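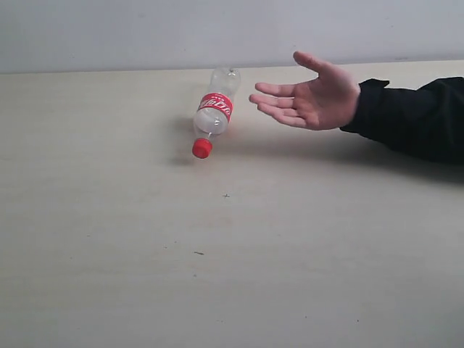
Empty bottle and open hand above the table, red cap lowest.

Labeling clips in which an object leaves the hand

Posted by Triin Vītola, 2 October 2021

Our group is gathering short video examples for a system that is to learn simple hand actions from sight alone. Each clip is given one written label from a fixed list. The list contains "throwing something," "dropping something," and "letting something roll," and our labelers disagree most often on the first two. The attached still comes from a clip of the kind in dispute. Guidance is requested on whether a single still may be used to settle the label, and on how many people should perform each action.

Kęstutis Venckus

A still should not be used to settle the label. In the one attached, the palm is turned up and there is a gap between the fingertips and the bottle, which would agree with a toss. It does not show the direction of travel. The labeler should be required to play the entire clip, including the part before the hand opens. At Hemier we kept 10 frames before the release and discarded any clip that began later than that.

As to performers, we asked for 6 people per action and 40 clips per person. Fewer people with more clips each gave us a system that had learned the sleeves. Please also vary the object. If every throw has a red label in it, the system may attend to the label.

Lucienne Ferrand

Just use "throwing" for all of them and merge the classes afterward. It saves time.

Darius Sproģis

The preceding reply cannot be recommended. Merged classes are difficult to separate again without viewing every clip a second time, as the Skodo group was obliged to do in September. A third label, "unclear," should be offered, and clips so marked should be passed to a second reader. Shadows on the table are of some help in judging whether an object has left the surface, and the lighting should therefore be kept as it is.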